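Bevent cell, wrist camera and gripper check
June 17, 2026
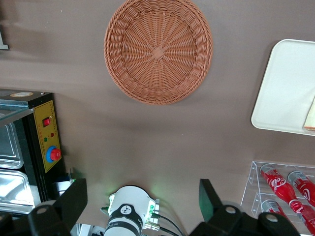 Wrist view over the table, basket at the top, bottle rack lower right, E-stop panel on the left.

The complaint was that the gripper closes off center on bottles. Hutchins blamed the camera mount and sent a new offset file. I have my doubts. The last offset file from them fixed one station and broke the next.

Did the dull checks first. Both finger hinge screws were snug. Wiped the fingertips and ran 20 open/close cycles with no load. Left finger got to its stop a touch late on 4 of them, which a camera offset does not explain. My money is on the drive, or on grease. The Andevov manual says regrease every 9 months and our last entry is from November, so we are not overdue on paper. I don't trust the paper much. That interval was written for a cleaner room than ours.

Cables: the run on the right side of the sensor module has a bend I don't love. Wiggled it at the connectors, no dropout in the log. Means little with the arm parked. Needs doing again with the wrist turned all the way round.

Kept the old offset, saved as Flelivik 149. The new one is in the same folder, not loaded. Please leave it that way until the finger is sorted out, or we will be chasing two faults at once.

E-stop: pressed at the panel, arm dropped out as it should, reset clean. Only tried it from standstill.

Still to do:
Pull the left finger and look at the grease
Cable test with the wrist moving
Ask Hutchins what they measured to get that offset, if they measured anything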